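Droravton Hardware Inventory, Desktop Subset

README, version of 16 Sep 2018

Contents

Droravton is a set of plain text tables listing the parts found in used office desktops. It was put together for people who write inventory or parts-matching software and need real, messy input to test against. There are 300 records, one per machine. Imano supplied the older machines and Juneck the rest.

Files

machines.csv — one row per machine, with case type, board maker and year
parts.csv — one row per part, linked by machine_id
notes.txt — free text remarks, not cleaned
mets_codes.csv — lookup table for the Mets part codes

All files are UTF-8 with Unix line endings. Fields are separated by commas and text fields are quoted. Empty fields mean the value was not recorded. A part that was looked for and not found has the word none.

Part states

Each part gets one of four states: present, absent, damaged, unknown. A CPU socket with no processor in it is recorded as a part with state present, and the processor gets its own row with state absent. Earlier drafts put both in one row, which made the counts wrong. 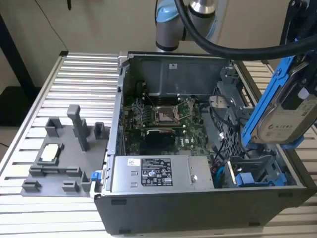
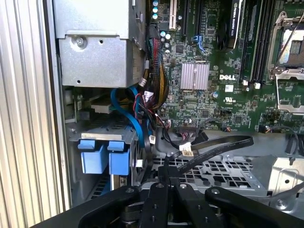 Can I join parts.csv to machines.csv on the serial number?

Use machine_id. Serial numbers were removed before release, and the serial_hash column is only there to spot duplicates. It is blank for 20 machines whose labels could not be read.

Known problems

Memory sizes are in megabytes in the Imano rows and in gigabytes in the Juneck rows. The unit column says which.
Around 50 rows in parts.csv have a maker name but no model.
The year is the year printed on the board, so it can be earlier than the year of sale.
The Mets codes for power supplies changed partway through. Old codes end in P, new ones in PS. Both are in the lookup table.

Splits

A list of 40 machine ids is kept in holdout.txt. Please leave these out when tuning a matcher. The rest can be divided any way you like.

Changes

The next update is planned for October and will fix the memory units — column names will stay the same.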